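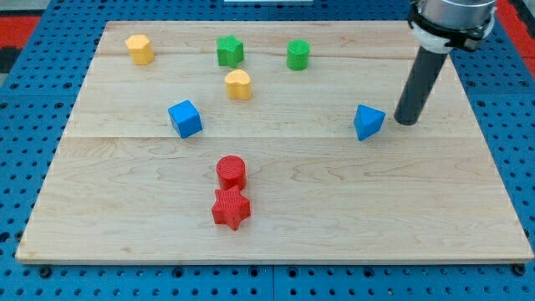
Support > Data collection > Trerkholm cell > Pusher episodes

Ticket 793: episodes rejected at import, block pushing task
Opened by: Everett Villanueva
Assigned to: Zeeshan Mughal
Status: resolved
3 comments

Reported
Target for the March set is 2000 episodes. Helik import rejects any episode with a red block in the instruction, such as "push the red star to the blue cube." Episodes naming only yellow, green or blue blocks go through. Same board, same eight blocks, same rod tool throughout.

Comment 1, Mughal, 9:40
Pulled 65 rejects. Video and joint logs are complete. Error in all of them is "object reference not unique." Please send the block list from the station config.

Comment 2, Villanueva, 10:15
Attached. Config has two entries for the red star and none for the red cylinder. Looks like a copied line where only the color was edited. Green star entry is fine.

Comment 3, Mughal, 13:20
Confirmed. Corrected the second entry to cylinder and reran import on the 65. All accepted. Instructions that name the red cylinder were never generated under the old config, so those pairs have to be collected from scratch. Queued on Jutumau after the current batch. Do not relabel star episodes to fill the gap.

Config check for duplicate entries added at station startup. Closing.

Shares: 0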